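The loud package
Opinion, 13 September 2019

I shop late, I shop tired, and I have started to resent being yelled at by boxes. Everything on the shelf is in capitals now. Red, blue, yellow, then more red. My corner store, Bukhari, has one narrow aisle for kitchen stuff and walking down it feels like a parade going past your ears.

Somebody decided years ago that a shopper gives a package a split second and the biggest letters win. Fine. But when they all do it you get a wall, and I stand there with my list and can't find the baking soda.

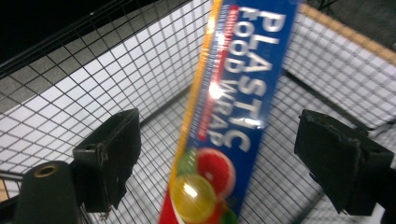
So would plain packaging fix it? Partly, though only if the plain box still tells you what you need, and most of the plain ones I've bought don't.

Case in point. Flalow, the dish soap people, went beige last year. Pretty bottle. Tiny gray type. My neighbor Ildikó Bozsik bought the fabric softener by mistake and washed 2 days of plates with it before she put her glasses on. She is 81 and sharp as anything. The bottle was the problem. Anero tea did the same thing, every flavor the same cream carton with a little dot on it, and I drank decaf for a week wondering why I felt so awful.

That's design for people who look at packages on a screen, at noon, with good eyes. Not many of us in the aisle.
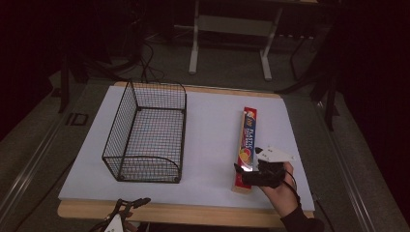 What I want instead

Say what it is. Say how much. Put both on the side that faces out, same spot every time, and let the rest be as quiet or as silly as the company likes. I'd take 40 ugly labels I can read over one that wins a prize.

And stop with the names. Flellareo. What is it? I picked it up, turned it over, read the back. Floor cleaner. Why do I have to turn it over?

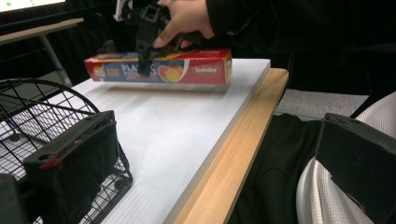 I'll give the old kitchen basics their due, because I've been hard on loud boxes and they've earned some credit. Foil, wax paper, trash bags, they mostly still go by their jobs. A red box with a big white 100 and PLASTIC FOOD WRAP across the front is never getting into a museum, and I would know what to do with it from the far end of the aisle. Would I like it a bit less red? Sure. But the words are the right words and they're big enough, wich is more than the tea can say.

Anyway. I wrote to Flalow and got a form letter back about their "brand journey." Still waiting on Anero. Ildikó has put a rubber band around the fabric softener so she can tell by feel, and I've done the same with mine.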